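## 4. House rules for collecting in homes

Our first rulebook ran to 12 pages and was written in an office, with good chairs. It assumed a table. It assumed that the table would be clear, that it would stand at waist height, and that the person using the grippers would stop for a moment before each episode to read a laminated card. Most of what follows is the second rulebook, which is shorter and was written by people who had by then been inside a few kitchens.

### 4.1 Scope

The rules apply to any session in which a person handles household objects with one or two hand-held grippers in a place where someone lives. They cover the operator, the objects, and the parts of the home that end up in the recording whether or not they were invited. They don't cover downstream training, where existing practice is already well supplied with rules and, in our experience, with people who enjoy quoting them.

We tested the draft at two sites, Brarnstead and Wonville, over 248 sessions. The Wonville operators were given the rules on paper. The Brarnstead operators were given the same rules plus a walkthrough with Krishnamoorthy Poojary, who had drafted most of them and could be asked what on earth he had meant by Rule 3.

### 4.2 The rules as adopted

**Rule 1. Work where the household works.** Operators may use any stable surface and some unstable ones. The first draft banned soft furnishings outright on the grounds that objects tip, roll and sink into them. All of this is true of soft furnishings, and a robot that has only met tables will find it out at a bad moment. We now allow them, with the surface type entered in the session log.

**Rule 2. Breakables stay low.** Ceramic and glass should be lifted no higher than the task needs. Over a hard floor, the operator keeps them well inside the edge of the surface. The original text gave a height limit in inches. Operators do not carry rulers, and those who were issued rulers did not carry them either.

**Rule 3. One object, one owner.** When both grippers are in use, the operator decides before moving which one has hold of the object and which one is waiting. The draft called this "bimanual custody," a phrase that survived 3 rounds of review before anyone admitted to not understanding it. The waiting gripper may stay close. It may not help without being asked.

**Rule 4. Don't tidy.** Background clutter is left alone unless it is a trip hazard or carries personal information. Names, addresses, mail and shipping labels are turned away or covered before the session, and the footage is checked for them afterward. Everything else stays put. Operators found this the hardest rule to follow, and a few hosts found it insulting.

**Rule 5. Faces and bystanders.** Nobody enters the recording without having agreed to it. Screens are switched off or turned away when possible. Pets are exempt from the consent form but still go in the log.

### 4.3 Compliance

We scored each session against the five rules using Ostora, our review tool, which shows a checklist beside the footage and refuses to close until every box has an answer. Almost 80 percent of sessions passed on first review. Rule 4 accounted for the largest share of failures, usually through a label missed at the back of the room.

Figure 3 shows a session of the sort the first rulebook would have turned away: several bowls on patterned bedding, a pink one tipped up on its edge at the jaws of one gripper, and the second gripper reaching in from the left.

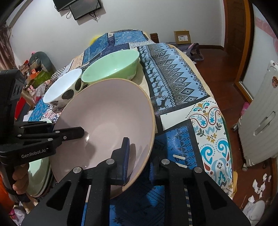
**Figure 3.** Two-gripper handling of ceramic bowls on a bed.

Disagreement between reviewers was mostly about Rule 3. Two people can watch the same clip and differ on whether a gripper is waiting or merely slow, and the rule gives them no help. We tried adding a definition based on jaw opening. It raised agreement slightly and doubled the length of review meetings, so it was dropped in June.

The Brarnstead walkthrough had less effect than we hoped. Operators there asked better questions and broke Rule 4 just as often as everyone else. Poojary's view is that a rule against tidying can't be taught to adults, and that the check belongs entirely with the reviewers. The rest of us would still like the labels covered beforehand, and the text stands as written until the Wihongi trial, where hosts will get the checklist a day ahead of the operators.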